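Plallell Field, Youth Baseball: Preseason Safety Walk
Checked June 20, 2020, with comments for coaches and families

Hello again, everybody, and thank you for being so patient while we got the field ready. I went around with the clipboard this morning and have written up what I found, item by item, with a few thoughts of my own mixed in (you know me by now). Items are marked OK, FIX or WATCH.

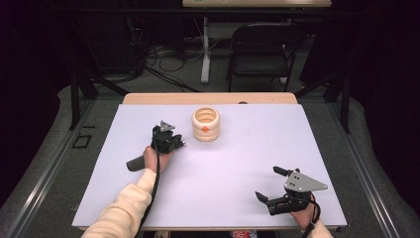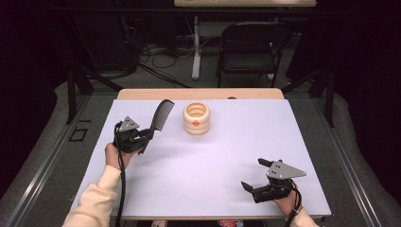

Can my child use a bat from last season?
Last season's bat is fine as long as a coach has looked it over first. Bring it to the dugout before warmups, and we'll check the barrel, the end cap and the grip while you wait.

BACKSTOP AND FENCING

Backstop netting, no holes bigger than a ball: OK
There was one worn patch behind the plate last December and it has been laced up nicely.

Fence ties tight, no wire ends poking out: FIX
I found 5 loose ties along the first base side, all of them down low where the little ones like to lean and watch. I've put orange tape on each one so they're easy to find. Please keep brothers and sisters off that stretch until the tape is gone.

Yellow cap on top of the outfield fence: OK
A bit faded toward left field, but it's all there and it's snug.

Gate latches: WATCH
The gate by the Trarkirska Street lot closes, but you have to lift it a little as you swing it. If you're the last one through, give it a tug and make sure it caught.

INFIELD

Bases seated and level: OK
The breakaway bases pop off the way they should. I slid into second myself to be sure, and my knees have had some things to say about it since.

Pitching rubber and mound: FIX
There's a hole in front of the rubber deep enough to turn an ankle. It needs clay packed in and tamped before any pitcher throws from there. Bullpen mound only until then, please.

Lip between grass and dirt: WATCH
Built up some behind shortstop, and that's where your bad hops come from. A good raking after each practice will bring it down — it doesn't take long if a few players pitch in.

OUTFIELD

Sprinkler heads flush with the ground: OK
All 18 are down where they belong.

Warning track clear: OK
I picked up two old practice balls and a juice pouch. Otherwise very tidy!

DUGOUTS AND GEAR

Benches solid, no splinters: OK
The third base bench was sanded and it's lovely now.

Batting helmets, no cracks, padding in place: FIX
Two of the Vodico helmets have padding coming away at the ear. I've pulled them out and put them in the shed with a note. Nobody should be batting in those, not even for soft toss.

Catcher's gear, straps and buckles: OK
The small set runs very small, so try it on before the game and save yourself a scramble between innings.

First aid kit: WATCH
Plenty of bandages and gauze, but we're down to one cold pack. More are on the list.

STANDS AND PARKING

Bleacher bolts and handrails: OK

Foul ball sign by the lot: FIX
It has come down and is leaning on the Kan Avenue side of the shed. It needs two new posts.

The four FIX items get looked at again before the first practice, and I'll change the marks on this page once I've seen them for myself. If you spot something I walked right past, write it on the sheet inside the shed door and put down where on the field you saw it.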